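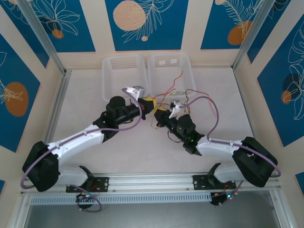 What is the Flistar basket range for?
Sorting and keeping the small stuff that has no home: string, cord ends, ribbon, cable ties, the odds and ends that fill a kitchen drawer until it won't shut.

FOR IMMEDIATE RELEASE

KEVEN HOUSEWARES ADDS FLISTAR PLASTIC BASKETS TO HOME STORAGE LINE

Baskets in stores from February. Online orders open same morning, 9 a.m.

KAVANAGH - Keven Housewares today announced Flistar, a new range of perforated plastic baskets for craft rooms, utility shelves and workbenches. Two sizes at launch. Lids to follow, date not set yet.

The range came out of a customer survey run last fall. 3055 households replied. Top complaint by a long way: string and cord. It tangles, it gets shoved to the back, then a new ball gets bought. 2718 of those households said they keep loose string somewhere in the house and most could not say where. Second complaint was baskets with solid sides, which collect dust and crumbs in the corners and are a pain to wash.

Flistar baskets have slots in the walls and the floor. Dust drops out, water drains. Rinse under the tap, turn over, leave to dry. The rim is rounded so it is easier on the hands when the basket is full and coming down off a high shelf.

Keven suggests using them in pairs. One for what has been sorted, one for what hasnt. Set them next to each other at the back of the table, work from one into the other, and put both away when finished. Works for sewing notions, gift wrap, kids' craft supplies, garden twine.

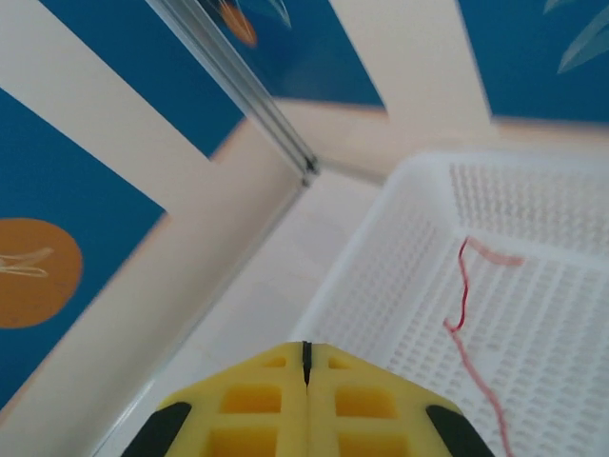
Thin string is the hard one, and the company has put a short tips sheet in with every basket. Wind anything longer than your arm around a piece of card. Short pieces can go in loose but keep them in their own basket, away from buttons and pins. Very fine thread may poke through the slots, so line the bottom with a sheet of paper or use a jar. Red and other strong colors are easiest to find against a pale basket, which is one reason the first run is white only. More colors are being looked at for later in the year.

Flistar will be carried by all 71 Jiltix stores and by the Keven outlet shop in Kavanagh. Jiltix will stack the baskets in the laundry and storage aisle, not with crafts, so shoppers should ask at the desk if they cant find them. The first 1000 pairs sold through Jiltix will come with a free set of write-on tags and a pencil. Tags tie on through the slots. No coupon needed, one set per pair, in store only.

The baskets nest for storage when empty. They are not meant for hot food or for use in the oven or microwave. Do not stack full baskets without a shelf between them untill the lids are out.

Retailers wanting sample pairs should contact the Keven trade desk before the end of the month. Samples ship on mornings only, orders in by noon go out the next working day. Price lists on request.

About Keven Housewares
Keven Housewares makes storage and cleaning goods for the home, including bins, trays, drying racks and drawer inserts. Head office and outlet shop are in Kavanagh.

Media contact: Press office, Keven Housewares, Kavanagh
Product photos and the full survey results are availble from the press office.

ENDS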